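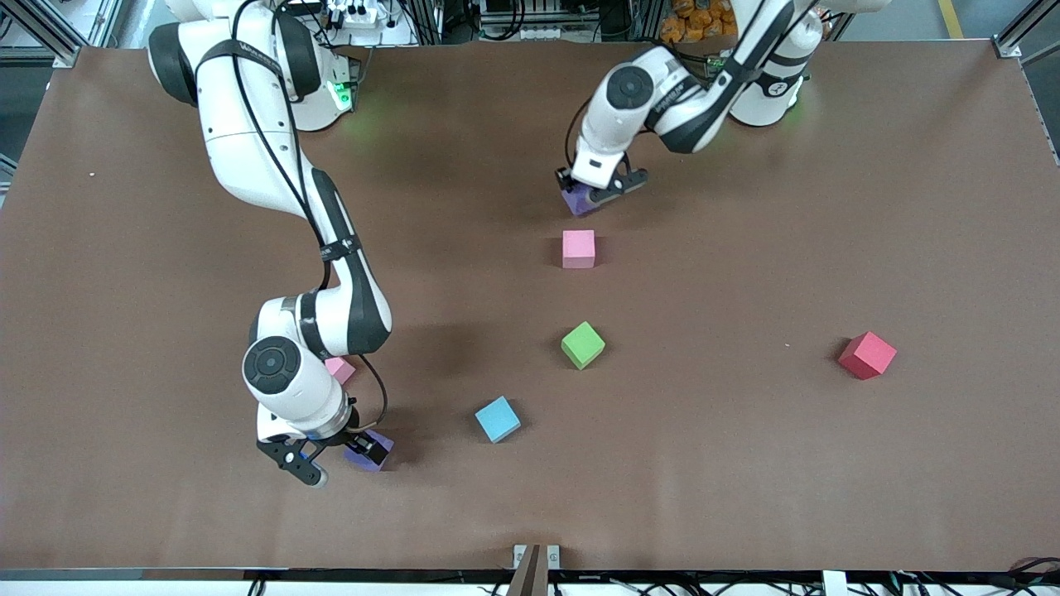
Equipment and Spending Report, Gevodham Bench
To: Nadège Lebrun, Tretia Fund
3 Sep 2024

Nadège,

You asked for something shorter than the last report and with more money in it. I can manage the first. The money has mostly gone where the plan said it would, with the exceptions below.

What we bought

The two arms took the biggest share, as promised. We got both from Baudry on one order, which saved us a second delivery charge and bought us one long argument over the first. The table and framing came in under the line we'd set for them, and the cables came in over it. I budgeted for cables the way people budget for parking. The revised sheet has a proper line for them, along with ties, clips and the labels we should have put on before we plugged everything in.

Our entire set of test objects is foam cubes. They are the cheapest item in the project and the only one that has never needed a support ticket. I mention this in case the board wonders why expensive arms are picking up things from a toy bin. We want the two-arm sorting to be dependable before anybody hands the grippers something with a serial number.

Where the work stands

The target for this period was 300 logged two-arm runs. We have 164. The shortfall comes down to 39 days of waiting for a replacement gripper part, during which Plilteck sent us a series of very polite emails. I've attached the emails. They're nicely written and you may want them for training purposes.

Runs picked up again once the part was fitted. At the present rate we'd reach the target before the January review, with a little slack for the next thing that breaks. I've stopped guessing what it will be.

What we'd like to change

1. Spares. We carried none, on my recommendation, to keep the first-year total looking slim. It looked very slim. I'd now like one full set of gripper fingers and one spare wrist cable per arm on the shelf. The quote is in the sheet.

2. The service contract. Baudry's standard plan gives a 30 day response. The next tier up costs more than I'd like and less than another stall like the last one. I'm asking to move to it for one year and then look again.

3. The third arm. It's still in the original plan, and I'd like to take it out. Two arms keep us fully occupied, and we have nowhere to put a third unless someone gives up a desk. Dropping it pays for items 1 and 2 and leaves a remainder, which I would prefer to hold back for cables.

What we need from you

A yes or no on the three changes, and the name of whoever now signs off on moves between budget lines. The form on your site still goes to a mailbox that thanks me and does nothing else.

Receipts are in the shared folder, in order, except for the shipping ones, which Baudry has promised to resend.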